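Mirkbridge Open Day Episodes – data card

Simulated tabletop pick-and-place, collected with visitors at the Mirkbridge robotics open day, June 15, 2025.
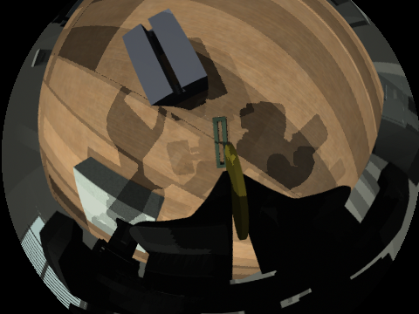

What's in the release

482 episodes of people driving a simulated arm and gripper over a wooden table top, seen through a round wide-angle view from above. Objects on the table are plain shapes in quiet colours: blocks, a small open frame, a long yellow piece with rounded ends. Each episode is one attempt at one written instruction, start to finish, with the joint positions, gripper opening, rendered video and the instruction text saved together.

67 visitors took a turn. Most had never touched a robot of any kind, which is what makes this set such fun to look through. Engineers tend to drive straight at an object. Visitors circle, hover, back off, come in from a side we would never have picked, and quite often get there anyway!

How the day ran

We had five driving stations along the long wall of the Kotian room, each with a screen, a hand controller and a chair that goes up and down. A visitor sat down, had a free practice on an untidied table for as long as they liked, then worked through a short stack of instruction cards. Hema Alva wrote the cards and kept them short on purpose:

Put the yellow piece inside the frame.
Move the green frame next to the blue-grey block.
Push the pale block away from you.
Tidy up however you like.

The last card was meant as a bit of a treat at the end of the session. It has become the part we talk about most. Some people lined everything up by size, some made a heap, and one boy spent his whole turn standing the frame on end and was delighted with himself.

Ajith Achari ran the talk on the hour, with one station mirrored to the big screen so the queue could watch. Questions from the queue were better than ours. Several people asked how the arm "knows" where its own fingers are, and a retired bus driver from Cunthorpe asked why we don't give it mirrors. We are thinking about the mirrors.

Layout of the files

episodes/ – one folder per episode, numbered in the order they were recorded
cards.txt – the instruction cards, as printed
stations.csv – which station each episode came from
splits/ – train and held-out lists
notes/ – what the station helpers wrote down on the day, typed up by Aileen Dalisay with the spelling left alone

Practice time was not recorded. Turns that a visitor asked us to throw away have been thrown away, and the numbering was redone afterwards, so there are no gaps.

Labels

Every episode is marked done, partly done or not done. Marit Westerberg and Narayanan Panicker each went through the full set separately and then sat down together over the ones they disagreed on. "Next to" caused the most argument. The rule they settled on is in notes/labelling.txt, and it is worth reading before you write your own scoring. Tidy-up episodes have no label at all.

Please don't filter out the "not done" ones without a look. There are lovely recoveries in there, including long ones where the piece is dropped, chased across the table and picked up again before time runs out.

Known problems

Station 2 had a sticky trigger for part of the afternoon. The gripper closes late in those episodes, and they are flagged in stations.csv.

Shadows of the arm fall across the objects, heavily in places. We left the lighting as it was.

The gripper hides whatever is under it for long stretches, so a model working from the video alone has to remember things.

Clip lengths vary a lot. Padding is up to you.

Privacy

No faces, voices or names were recorded. Visitors agreed to the use of their driving before they sat down, and under-sixteens had a grown-up sign with them.

Running the viewer

The replay tool is called Diner and lives in the tools folder. Point it at an episode folder and it plays the video alongside the gripper trace. Space pauses, the arrow keys step. It also opens a whole directory at once, slowly.

What next

We hope to run the stations again in August, with a second set of cards and a new trigger for station 2. If you came along and have an idea for a card, send it to Hema – she is collecting them already.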